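Keeping a Home Herb Cupboard for Teas and Baths

Dried herbs lose their scent and strength faster than most people expect. If you use them for evening tea, steam or a foot soak, a little care with drying and storage makes a big difference.

Cut stems in the morning after the dew has gone. Tie them in small bunches and hang them upside down in a dry room out of the sun. Mint and lemon balm are ready when the leaves crumble between your fingers. Thicker leaves such as sage take longer.

Strip the leaves and store them whole. Crush them only when you are ready to use them. Dark glass jars are best, but a clear jar inside a closed cupboard works too. Write the name and month on the lid. Anything I put away in October gets used up or composted before the next harvest.

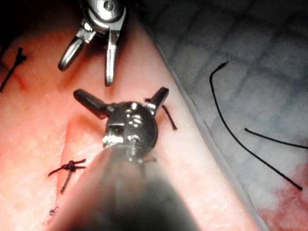

Metal instruments over a smooth pink surface, with a grid-patterned cloth alongside.

For a pot of tea, put 2 teaspoons of dried leaf in a warm pot and pour on 700 ml of hot water. Cover it so the steam stays in. Strain after 4 minutes for mint, a bit longer for chamomile.

For a foot soak, tie 3 tablespoons of lavender in a square of old muslin and drop it into the basin. Loose flowers stick to everything and clog the drain.

Wash jars in plain hot water and let them air dry overnight with the lids off. If a jar still smells of the last herb, leave a spoonful of baking soda in it for a day, then rinse.

Check with your doctor or pharmacist before using any herb regularly if you are pregnant or take medication.

Tips by Nokuthula Dlamini. Muslin tip sent in by Ruan Du Plessis, Petivberg.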